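I went along to the Jedard council meeting again last night, which makes it 5 since February, and I'm starting to recognise the backs of people's heads. The after-hours desk at Kesia station was finally on the agenda! Item 16, naturally, so we all sat through the drainage report and a very long chat about bollards first.

If you haven't been following along, the desk at Kesia is the little front counter where you can walk in and talk to an officer in the evening. It's been closing at 5 pm since the start of the year. After that there's an intercom on the wall that puts you through to Benkirane, and Benkirane is a good 12 kilometres up the highway. My neighbour tried it when her car got broken into and spent ages spelling our street name to somebody who'd never heard of it.

Anyway, the inspector came and spoke, and I'll give her credit, she stayed for questions. She said the officers from the desk had been moved onto patrol and that more of them were out and about as a result. Fair enough, I like seeing them around. But when a fellow up the front asked how many were on in Cikunar overnight, the answer was 2, and you could hear the whole room shuffle in its seats.
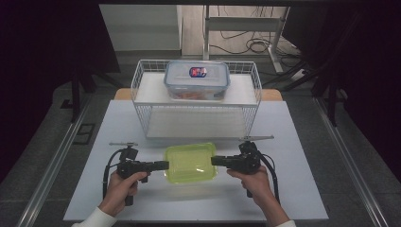

Then Žofie Holub got up. She runs the late bakery shift on the corner and she'd written her bit on the back of an order form. She said her staff used to wait at the station for their lifts home — it was lit, it was open, someone was behind the glass — and now they wait in the bus shelter. She didn't raise her voice at all. I clapped way too loudly and got a look from the mayor.

The councillors voted to write to the region and ask for the desk to stay open till midnight on a trial basis. I know, a letter. I grumbled about it the whole way home. Council doesn't run the police though, so I suppose a letter is what they've got, and the inspector did say she'd take the trial idea back to her boss.

If you want to add your name, there's a petition on the counter at the library, next to the seed packets. Bring your own pen, the one on the string has died.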